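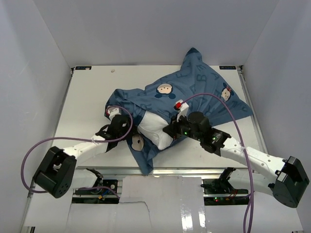

Pillow and blue print case, halfway stage

Is the "inside out" pillowcase trick really any faster?
Posted in Laundry & Linens

desari_flat6

I keep being told there is a clever way to get a pillow into its case. You turn the case inside out, put your hands in up to the far corners, grab the pillow through the fabric and flip the whole thing over it. My sister-in-law swears by it. I have tried it maybe a dozen times since November and I end up with what you see at the top, a lump of white pillow with blue cloth over it and under it and the cartoon heads pointing every which way.

The old way (hold the case open, stuff, shake) takes me less time and I don't have to think. So is the trick any good, or is it one of those things people repeat without checking? The pillow is a soft one, if that matters, and the case is for a kid's bed. I do it on a table.

Rok Kelmendi

I'm with you on being suspicious, but I think the table is most of your trouble. The flip depends on the cloth dropping down over the pillow by its own weight. Lay everything flat and the cloth has nowhere to fall. You get a wad on one side and a tail hanging off the edge, and then you're dragging fabric around a pillow that slides along with it.

Stand up and hold the pillow by one short end, through the inside-out case, with a corner in each hand. Shake it down. If it stops halfway, pull the sides one at a time.

If you want to stay at the table, skip the flip. Turn the case right side out, find the opening and bunch the cloth up toward the closed end the way you would bunch a sock. Put the pillow's short end in until it touches the far seam, then draw the cloth back along it. Do the corners before you close anything. A soft pillow bends in the middle as soon as you push from behind, so pull the case and leave the pillow where it is.

I timed both ways once, standing up. The flip took me 31 seconds and the plain way took 50. I wouldn't build a religion on that. I was paying attention for one and had the radio on for the other.

marge_in_durnuvstead

just fold the pillow in half longways and shove it in. been doing it that way since 2000 and never had a problem. these tricks are for people who like making videos

desari_flat6

Tried it standing. It did go on, I'll give you that, though one corner was empty and I had to reach in and fix it, which ate up whatever I saved. The sock way on the table was better. Still not convinced about the flip.

Folding it longways works too, but mine opened up crooked inside and I had to shake it out.

Karagiannis

Check the size of the case before you blame any method. A case that is too big for the pillow will bunch up whatever you do, and a tight one will never flip cleanly. Lay the pillow on top of the case, line up one short end and see how much cloth is left at the other. A hand's width spare is fine. If there's a lot more than that you need a different case.

Also, with a print that has faces or letters on it, decide which way up you want it before you start. Turned inside out you often can't tell, and you find out at the end. I put a safety pin at the top corner on ours. Take it out before anyone sleeps on it.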